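Writing Popular Fiction: Handout for Unit 6
The Romance Blurb and the Standalone Label

Last updated: May

Read this before the Sunday deadline for your draft blurbs. Bring a printed copy of your own blurb to class, double-spaced, with the title at the top and your name on the back so we can read them blind.

1. What the blurb does

The blurb is the short text on the back cover or the store page. It is sales copy. It is written in the present or the past tense depending on the house, and it almost always covers only the first quarter of the book. A reader should finish it knowing who the main character is, what she wants or has stopped wanting, what changes, and what kind of book this is.

Students often confuse it with the synopsis. A synopsis goes to an editor and tells the whole plot, including the ending. A blurb goes to a reader and stops at the first serious choice. If your blurb mentions the proposal in the last chapter, you have written a short synopsis.

For this unit we work on contemporary romance with a family secret in it. The secret can be an adoption, a will, a house, a half brother, or a marriage that was never ended. These plots are common and readers like them. The trouble they cause in a blurb is that there are two stories to introduce, the love story and the secret, and a limited number of words to do it in.

2. Length

Store pages cut the text off after a few lines and hide the rest behind a link. Plan for that. The first 60 words have to carry the main character and the problem. Everything after them is read by people who have already decided they are interested.

Drafts for this class should run between 100 words and a page. Longer than a page will be handed back unread.

3. The opening line

Most weak blurbs open on a summary of the heroine's personality. She is shy, or stubborn, or has always played it safe. These words are used so often that readers skim them. Open on her situation and let the personality come out of it.

Take the practice novel we are using this term, Custell. The heroine, Dana, keeps the books for a ferry company and has been engaged for six years. Here are three openings from earlier drafts.

Draft A: Dana has always been the responsible one.

Draft B: Dana has been engaged for six years, and she has stopped wearing the ring to work.

Draft C: When a stranger walks into the ferry office at Custell, Dana's life will never be the same.

Draft A could go on any book on the shelf. Draft C has a stranger in it but no Dana, and the second half is a phrase to avoid in this class altogether. Draft B gives a fact and a small action, and the reader can work out the rest. It also raises a question about the fiancé without describing him.

Note that Draft B does not mention the family secret. That is fine. It can come in the second or third sentence.
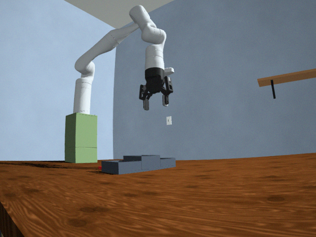
4. Bringing in the second plot

The usual method is an arrival. A letter, a phone call, a lawyer, a person on the porch. Arrivals are easy to write and easy to read, and they are the reason so many of these blurbs sound alike. You can still use one. Be exact about what arrives and leave out how she feels about it.

Weak: Then a shocking discovery turns everything upside down.

Better: Then the county sends her a tax bill for a house she has never heard of.

The second version is shorter on drama but gives the reader something to hold on to. A tax bill is dull, and that helps, as the reader believes it.

After the arrival you need a link between the secret and the love story. Without one, the blurb reads as two books. In Custell, the house is rented to the man Dana will fall for, and he has a lease with two years left on it. The link is the lease. One sentence is enough to state it.

Check your own draft for this. Underline the sentence that ties the secret to the love interest. If there is nothing to underline, write that sentence first and build the rest of the blurb back from it.

5. Names and places

Keep the names few. Two people and one place is plenty. The fiancé in Custell has a name in the novel, but in the blurb he is "her fiancé." The same goes for mothers, bosses, best friends, and dogs.

Place names need to be readable at a glance. A coined town such as Oslow works because a reader can say it on the first try. If your town has an accent mark or a silent letter, consider whether it has to be in the blurb at all. In our second practice text, the bakery is called Mendonça, after the family who opened it. The name matters to the plot, so it stays, and it is spelled with the cedilla every time it appears. Check this in your file after converting it, since some store forms drop the mark.

6. The standalone label

Romance is often sold in linked series. Each book follows a different couple, and side characters from one book become the leads in the next. Readers want to know before they buy whether they have to start at book one. That is the purpose of the line "this is a standalone" at the top or bottom of a blurb.

Use the label only if all of these are true:

- The main couple meets and settles its story inside this book.
- The family secret is explained inside this book.
- A reader who has never opened the others will not meet a scene she cannot follow.

A book can be part of a series and still be a standalone. In that case say both. "Book two of the Gurach Harbor series. Can be read as a standalone." Put it on a line of its own, apart from the story text. Do not work it into a sentence about the heroine.

A book that ends with the couple together but the secret still open is not a standalone. Readers will say so in reviews, and the reviews stay up.

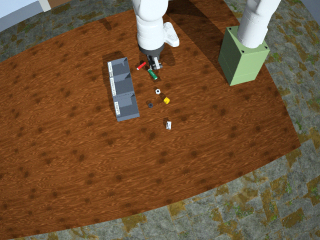 Wouldn't it be safer to leave the label off every time, one student asked in the spring section, and let people find out from the first chapter? I skip any book that might be the middle of something, she said, but I'd be a lot angrier if it said standalone and then left the mother's story hanging.

Leaving it off is allowed, and some houses prefer it. The cost is the reader who skips. For a first novel with no series behind it, the cost is small, as there is nothing on the author page to make anyone suspicious. For a fourth book it is larger. Decide by looking at your own list as a stranger would see it.

The student's second point is the one to remember for the draft. The label is a promise about the ending, and the love story is only half of what it covers.

7. Closing the blurb

The last sentence usually sets up a choice. Many writers turn it into a question: Will Dana risk everything for love? Readers of romance know the answer to that question, and asking it wastes the line.

State the two things she cannot have together and stop.

Example: Selling the house would pay for the wedding. It would also put him out by Christmas.

There is no question mark, and the reader can see both sides. It does not say which she will pick or how she feels about picking. It also reminds us of the lease, which was mentioned earlier, so the blurb holds together.

Some of you will be tempted to add a line of praise for your own book after this, such as "a heartwarming tale of second chances." The store page has category tags for that. Leave it out of the draft.

8. Tone

A blurb should sound like the book. If the novel is funny, there should be something funny in the blurb, and it should come from the situation. If the novel is slow and sad, short jokey sentences will bring in the wrong readers, and they will be unhappy by chapter three.

An easy test is to set your blurb next to the first page of the manuscript and read one straight after the other, aloud. If the two sound like different authors, change the blurb. First-person novels may have third-person blurbs. That is normal in the field and is not a mismatch.

Watch out for quotation marks used for hinting, as in: she found the "gift" her father left. They tell the reader that something is up without saying what. Once in a blurb is more than enough.

9. Worked example

The full blurb for Custell, as it stands now. The novel's manuscript runs to 493 pages, and very little of that is needed.

Dana has been engaged for six years, and she has stopped wearing the ring to work. Her days go to the ferry company's accounts and her evenings to a wedding that keeps moving back a season. Then the county sends her a tax bill for a house she has never heard of, in a town her mother always refused to visit.

The house is real. So is the tenant, a boatbuilder with two years left on his lease and a drawer full of her mother's mail.

Selling the house would pay for the wedding. It would also put him out by Christmas.

This is a standalone novel.

Mark the following on your copy: the link sentence, the first mention of the secret, and the point where the store page would cut the text off. The boatbuilder has no name here. Consider whether he should have one and be ready to argue it either way.

10. For next class

Write two versions of your blurb. The first should open on the love story and the second on the family secret. Keep the closing lines the same in both. Bring both versions, and do not mark which one you prefer.

Also bring one published blurb from the last few years that made you want to read the book, and one that put you off a book you later enjoyed. Library copies are fine. Copy out the text by hand if you can, including the line breaks.

Late drafts go in the box outside the office until 5 p.m. and will be read with the following week's group.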